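Search this site
Search
Go

Tarkari drops the glass shade from its reading lamp range

Share 4 | Comments 2

Lighting firm Tarkari is to stop selling its reading lamps with glass shades from July and will offer them in linen and cotton only. Shops that stock the range have been told they can go on ordering the glass version until the end of June, as long as the warehouse still has it.

The change covers the table lamp and the floor lamp in the Gezer series, which has been the company's main line for the home since it moved out of office lighting. The base, the stem and the switch stay as they were. Prices for the fabric versions will not change, and the glass ones will not be marked down before they go.

Nelli Riihimäki, who runs the product side at Tarkari, said the decision came down to breakages in the post. Most of the range is now sold online and sent straight to the buyer's door, and the glass shade is the part that comes back. The firm tried a thicker box last year and then a moulded insert, but the parcels became too large for collection lockers and the courier charged more to carry them.

"We were paying to send out the same shade twice," she said. "A fabric shade weighs very little and you can replace it yourself. We think that suits how people buy a lamp now."

The new shades come in two sizes. The smaller one fits the table lamp and the larger one the floor lamp, and both use the same fitting ring as the glass, so anyone who already owns a Gezer lamp can swap the old shade for a new one without tools. The colours are oatmeal, slate and a dark green. White has been left out of the first batch and may follow in the autumn.
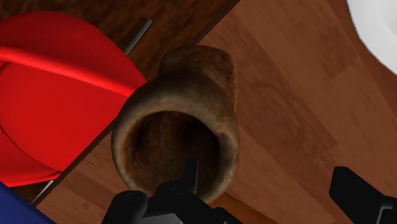

Venla Vuorinen wrote to us that she has had the glass table lamp on her desk for four years and would not have bought it in cloth. The light through the glass is even all the way round, she said, while every fabric shade she has owned shows the seam as a dark line when the lamp is on. She also asked whether spare glass would be sold separately for people who want to keep theirs going.

Tarkari's answer is that it will, for a while. Loose glass shades can be ordered through the spare parts page for two years after the lamps themselves are withdrawn. They will be sent to a shop for collection and will not go out to home addresses. After that the firm does not expect to have any left, as the glassworks that makes them has other plans for the mould.

On the seam, the company says the shade is lined with a white backing sheet which hides most of it, and that the join can be turned to face the wall. The lining also means that less colour comes through than buyers might expect. The green shade in particular gives an ordinary warm light downwards and a dim glow at the sides – those who want a tinted room should look elsewhere.

There is one practical point for current owners. The glass shade let heat out at the top through a wide opening, and some people have used it with old-style halogen bulbs. The fabric shades are narrower at the top and are approved for LED bulbs only. A label inside the ring says so, and the same wording will be printed on the box. Anyone who moves a new shade on to an older lamp should check what is screwed into it first, and change the bulb if need be.
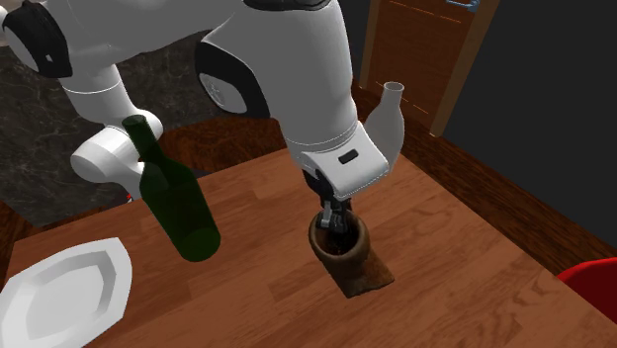 Retailers are divided on the move. Jernetti, which stocks the whole Gezer line in its shops, said it would take the linen shades in all colours and expected them to sell well alongside its curtains and cushions. Its lighting buyer, Oskari Turunen, said customers often asked for a shade to match a room and that glass had only ever come in one finish.

"Some people come in for the glass and nothing else, and we will lose those," he said. "But more of them pick the lamp up, see how heavy it is and put it back on the shelf."

Rirno, the smaller chain, has not yet decided whether to keep the floor lamp. Its manager, Impi Ikonen, said the glass version looked different from everything else in the shop and that there was no shortage of floor lamps with fabric shades, many of them cheaper. The table lamp will stay in either case. She has asked Tarkari for a sample of the slate shade before placing an order and said she would want to see it lit in a dark corner, not under the shop's ceiling lights.

Cleaning is another thing shops expect to be asked about. The glass could be wiped with a damp cloth. Linen and cotton need a soft brush or the brush end of a vacuum cleaner on a low setting, and Tarkari advises against using water on either, as it can loosen the glue that holds the lining. Marks on the cotton can be lifted with a dry sponge. A replacement shade on its own will be sold in every shop that carries the lamps.

The guarantee on the lamps stays as it is and still leaves out the bulb. Fabric shades are covered for faults in the frame and the stitching but not for fading, and the instructions suggest keeping the green one out of direct sun. Lamps bought with glass before the change keep the cover they were sold with, including replacement of a shade that arrives broken.

Orders for the new versions open in June, with the first deliveries to shops at the start of July.

Report by Oona Heiskanen

2 comments
Share this story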